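The Last Page of the Stinder Weekly

In Drurorholm, people read the newspaper from the back. The Stinder comes out every Saturday, and the last page has always belonged to the dead. When I moved here 15 years ago, I did not understand the language well, and the death notices were the first texts I could read from beginning to end. They are short and they repeat the same words: born, married, worked, is missed by.

I still read them first. In this town you must, or you will greet a widow in the bakery and ask her how her husband is doing. I made this mistake once, in my second winter, and it was enough.

The notices follow rules that are not written anywhere. The name comes in bold letters, and under it the name of the farm or the street. A fisherman is always called a fisherman, even if he sold his boat when he was forty. The illness is usually not named. If the family writes "after a long time of patience", everybody knows what is meant. "Suddenly" can mean the heart, or the road to Stestavum, which is bad in November.

For many years a notice could have 14 lines for the basic price, and one small photograph. Families became very skilled at this. They left out adjectives to make place for one more grandchild. I have kept a notice for a woman from the harbour which spends four of its lines on her apple trees, with the name of each sort, and only one line on her work at the post office. I never met her, but I planted one of those apples afterwards.

Last year the paper was bought by the Engelbrecht company, and the new owners wished to move the notices to the website. On a screen, they explained, a family can write as much as it likes. The readers were not happy. The Stinder printed 51 letters about it, more than it received about the new harbour tax. One letter said only: "My mother does not have a screen."

So the page has stayed, and there is a website also. I have compared the two, and I must admit that the long notices on the website tell me more. One can read there about military service, choirs, a first car, a quarrel which was mended in hospital. But I notice that I stop reading in the middle, and with the printed ones this does not happen to me.

My neighbour across the yard has already written hers. She keeps it in the drawer with the candles and she changes it from time to time, mostly the list of relatives. She let me read it in spring and asked me to check the commas, me of all people. It was 13 lines long.

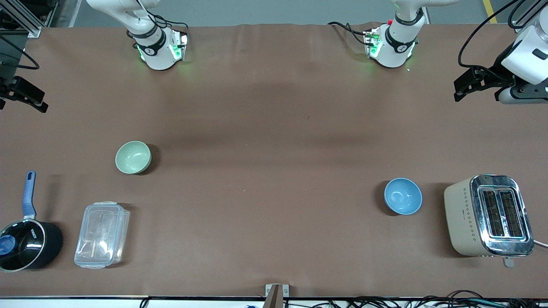
I asked her what she would do with the line that was left over. She said it was for the date, and that somebody else would have to fill it in. Then she put the paper back under the candles and we went out to look at her gutter, which had been leaking since Easter.

Contact the editors | Subscriptions | © All rights reserved | Back to top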